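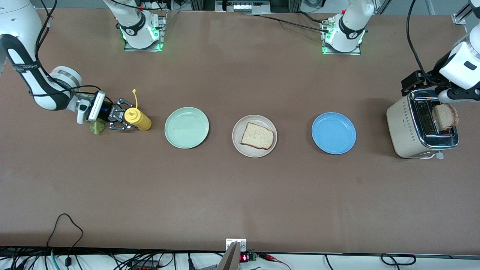 The rental came to Drirnholm in April, in two crates, and the man from Lehner who carried them in wanted only a signature and a glass of water.

My mother had asked for a trial of one month. She was the owner of the café for nearly 40 years and she did not believe in leaflets. The leaflet of the Rernatell kit said it could make 190 sandwiches in a day. "Who will eat them?" she said. We had 50 customers on a good day, and half of them took only coffee.

So she gave it her own test. She put out bread, lettuce, mustard and the old toaster, and she sat down in front of it with her arms crossed, as she used to sit when she tried a new cook.

The green lights came on. One arm took the mustard, the other went to the toast. My mother leaned forward.

"It holds the bottle too low," she said.

I told her that it could be adjusted, it was written in the manual, page 2.

"And it does not talk."

"No, Mama."

She was quiet for a while. The last cook, Bedari's nephew, had talked from six in the morning until we closed, mostly about his knees. She had cried when he left.

When the sandwich was ready she cut it in half and gave me the bigger piece – she always did this. She chewed slowly, looking at the arms and not at me.

"Too much mustard," she said. Then she went to find the manual and her glasses.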